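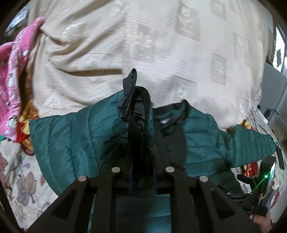

Most coats are put away badly, and I think the fault lies with the wardrobe. We are brought up to believe that a coat belongs on a hanger and that a folded coat is a neglected one. For a wool overcoat that may be right. For a padded jacket it is mostly wrong, and the best place to deal with one is the bed. A quilted puffer like the teal one, spread out over a blanket, shows you things it never shows on a hanger: where the stitching puckers between the channels, how the dark edging lies, whether the loop of ribbed webbing is still sound. You can look it over in a minute and then decide what to do with it.

I have held this view for some years and have had to defend it more often than I expected. My sister-in-law thinks a bed is for sleeping in and that outdoor clothes should not go near it. I take the point about outdoor clothes. I put an old blanket down first and the matter is settled as far as I am concerned. She has not changed her mind.

The argument for hanging everything is that it saves time. You come in, you take the coat off, you put it on the hook, and there it stays until the next morning. In winter I do the same. My complaint is about the other seven months, when the coat is not being worn and still takes up its place by the door, with three more on top of it. In our last flat, on Wemdale Road, there were 2 hooks in the hall and a household of four. By July you could not open the door fully because of the winter coats behind it. We walked sideways past our own clothes in the hottest part of the year and none of us thought to move them.

When we left that flat I packed the coats myself. The removal firm, Bettencourt, had given us tall boxes with a rail across the top, meant for clothes on hangers. They charged extra for them and we paid it. Two of these boxes held five coats between them, and when I opened one at the other end everything had slid off the rail and was lying at the bottom in a heap. The jackets I had folded and put in an ordinary box with the towels came out looking the way they went in. I don't blame the firm. A padded jacket is slippery and it does not weigh enough to stay put on a rail.

So here is what I do at the end of winter. I empty the pockets. I close the zip or the poppers, whatever the thing has, and lay the jacket on its back with the sleeves out. I go round the edges with my fingers, hem first, then cuffs, then the neck, because edges wear out before anything else does and a seam that has started to go is easily mended in March and much harder to mend in November when you need to wear it. I turn the jacket over and do the back. The sleeves go across, the bottom comes up to the collar, and that is all. I do not roll it tightly and I do not press the air out with my knees.

I am aware that many people do press the air out, and with a machine. Vacuum bags are popular and I understand why. You put in a jacket the size of a pillow and end up with something like a tea tray. I used them for two winters. My objection is that the jacket has to be that flat until autumn, and padding that is kept flat for months does not always come back. One of mine never did. It had thin places across the shoulders for the rest of its life, and I ended up wearing it only to put the bins out. A loose cotton bag takes up more room and I now think the room is well spent.

The loop deserves a paragraph of its own. Nearly every jacket has one at the neck and nearly every one is treated with contempt. Children hang their coats by the hood, adults hang them by the collar, and the loop, which was sewn in for the purpose, is ignored until the day someone is in a hurry, uses it once and tears it off. I would rather it were used properly. If you must hang a padded jacket, hang it by the loop, on a hook with a rounded end, and lift it off with your hand underneath the collar. If the stitching has begun to part, ten minutes with strong thread will see to it.

Mafalda Peixoto ran the alterations counter at Plirnero, the dry cleaner's at the bottom of our hill, until it closed. I once took her a jacket with a split hem and asked whether it was worth repairing. She spread it on the counter, ran a thumb along the edge and told me it was two splits, the second one starting under the arm. I had been wearing it every day and had not noticed. She charged me for one. I have laid coats out flat ever since, and I suppose this whole essay comes from that visit.

There are fair objections. Some people do not have a spare bed, or a bed they can reach all the way round. A clean floor will do, or a table. Some people have bad backs and cannot lean over either. For them I would say get someone else to do it, once a year, and pay them in cake. Others say they own too many coats for this. If you own too many coats to look at each one once a year, you may own too many coats. I took four to the charity shop after the move and have not missed any of them.

The last objection is that it makes no difference, and that a jacket is only a jacket. I cannot prove otherwise. I can say that the oldest one in our house is a Borneck with a brown corduroy collar, bought before my son was born, and that he now borrows it. It has had a new zip and a patch inside one pocket. Each spring it goes on the bed, gets looked at, and goes into the bag on top of the wardrobe. The newer coats around it have come and gone, most of them after a winter or two on the hook by the door.

If you have a free quarter of an hour, take down the coat at the very bottom of the pile on your own hook. Put it on the bed with the lights on and look at the hem. Check the pockets as well. I found a library card in one of ours that we had already paid to replace.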